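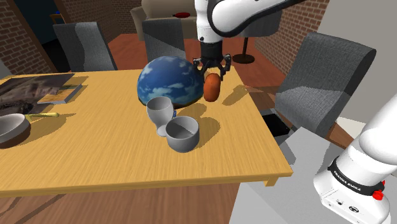 Figure 1. Simulated tabletop with the arm holding a small orange-brown object above the table, to the right of the globe.

3. Collection of Demonstrations

The Trolley project trains a grasping policy from recorded examples. All examples were gathered in simulation, using the room model named Gallardo and a Franka Emika arm with a two-fingered gripper. The arm was driven by a student operator through the Diremano control interface.

Each episode began with a new arrangement of objects on the table. The operator was given one object to pick up and one place to set it down. Joint positions, gripper state and camera views were saved at every step. An episode was ended after 30 seconds if the object had not been placed.

The team recorded 337 episodes over five weeks. Of these, 11 were removed by the Fustusum checking script, mainly for missing camera data. Failed grasps were kept and labeled as failures.

Large objects near the target proved to be the main difficulty. They blocked the operator's view and limited the directions from which the gripper could approach. Episodes of this type took longer and contained more pauses, and the pauses were left in the data for the first round of training. A second round, with pauses trimmed, is reported in Section 4.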